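Threads > Nicotine pouches > Deming Peng

Deming Peng
23 August 2020

Finished my second roll of Sekstead Dry Mint this week. A few people asked how it compares to the Haberkorn pouches I wrote up in April, so I'm putting it all in one thread.

Format first. Sekstead is a slim pouch, white, tobacco free. Haberkorn is slim too but a bit thicker in the middle. I notice the Haberkorn under my lip for the first few minutes. With the Sekstead I mostly forget it.

Flavor. The mint is closer to toothpaste than to candy. Very little sweetness. It comes on slow, peaks, then fades to a faint peppery taste I could do without.

Strength. I went from the regular to the strong in both brands. Haberkorn strong hits fast and I got hiccups twice. Sekstead strong builds up over a while. If you don't use nicotine already, skip all of these.

Drip is low on the Sekstead. It's a dry pouch, so it takes longer to get going, but I can drink coffee with it in. Couldn't do that with the Haberkorn. Too runny.

Price. I order from Setell. A roll of Sekstead was 178 and a roll of Haberkorn was 200, both before shipping. Shipping was 70 on each order because I didn't put them together. My mistake.

The can: Sekstead's lid is tight, and the catch compartment on top holds maybe half of what I'd use in a day. Haberkorn has a deeper one. I still carry the Sekstead because it's flatter in a jeans pocket.
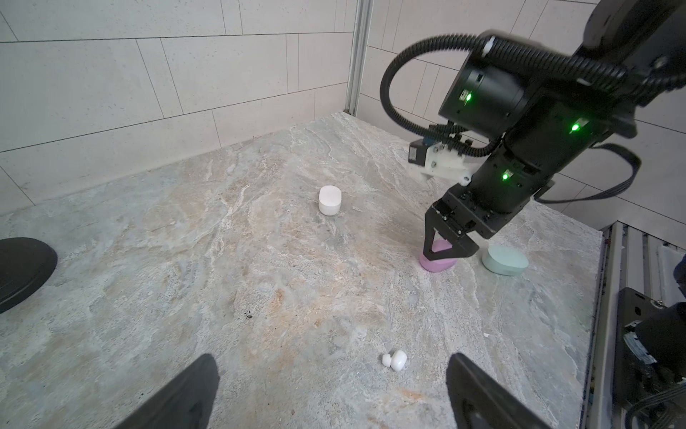
Storage, since it comes up every time. I keep unopened rolls in a cupboard and the open can on my desk. I tried the fridge for one roll. The pouches felt stiffer and I couldn't taste any difference, so I stopped.

Would I buy it again? The mint, yes. There's also a licorice one that I gave away after two pouches.

Next up is the Florkuvcombe citrus. Setell has it listed as back in stock and I put in an order last night, one roll, regular strength. Will add to this thread when I've gone through a can.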